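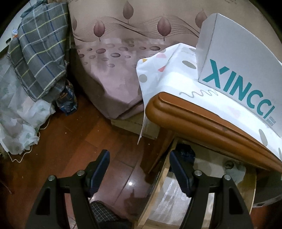 Home Organizing Helper, Part-Time

Henao Home Services is hiring a part-time helper to work in clients' homes. The work is folding, sorting, packing and putting away. Most of our clients live in apartments where the living room also serves as a spare bedroom, so you will handle a lot of bedding, blankets and table covers, along with whatever has collected around the sofa.

We have been doing this work in Clovatside for several years and added Skiltham last January. The new helper will split time between the two towns.

What the work involves

A visit lasts three to four hours. You will work with one other person, and the client is usually home. On a normal visit you will:

Fold blankets, throws and sheets and stack them where the client wants them
Clear sofas and the floor next to them
Take covers off tables and cabinets, shake them out and put them back straight
Go through boxes with the client and flatten the empty ones
Gather bottles and other small items left on the floor
Coil loose cords and move them out of the walkway
Wipe down wood surfaces once they are clear
Fill out the visit sheet before you leave

You do not decide what gets thrown out. The client does. If the client is not in the room, put the item in the "ask" bag and keep going. An open box is not trash until someone has looked inside it and said so.

We do not do deep cleaning, carpet washing or repairs. Sofas and beds stay where they are unless two people are there and the client has asked for the move.

Some notes on fabrics

Patterned cloths and light, sheer pieces are folded by hand and kept apart from heavy blankets. Heavy things go on the bottom of the pile. Printed sofa covers are smoothed in place and are only removed when the client wants them washed. We do not wash anything ourselves — it goes in a labeled bag for the client or for the Minemeck laundry pickup.

Varnished tables and cabinets get a dry cloth first, then a slightly damp one. No sprays.

Who we are looking for

You should be able to lift 35 pounds and kneel or bend for part of a visit. You need to be comfortable in small rooms with a lot in them, and polite about what you find there. Experience in housekeeping, hotel work, moving or retail stockrooms is useful but not required. We train everyone on their first four visits, and training is paid at the full rate.

You need your own way to get to both towns. Some buildings have no elevator. Several clients have cats or dogs, so tell us if you have allergies.

Hours and pay

Three visits a week to start, on weekdays, between 9 a.m. and 5 p.m. More hours are often open in the spring. Pay is $305 a week for the three visits, plus travel between homes on the same day. Gloves, bags, labels and cloths are supplied.

How to apply

Write a short letter with your work history, the days you are free and the names of two people we can call. Send it to Anneli Vainio at Henao Home Services, P.O. Box 583, Clovatside, or drop it off at the front desk. A résumé is fine but you do not need one.

Applications must reach us by 13/10/2018. We will call everyone we want to meet in the week after that. The interview takes half an hour, followed by a short folding and packing task — wear something you can kneel in.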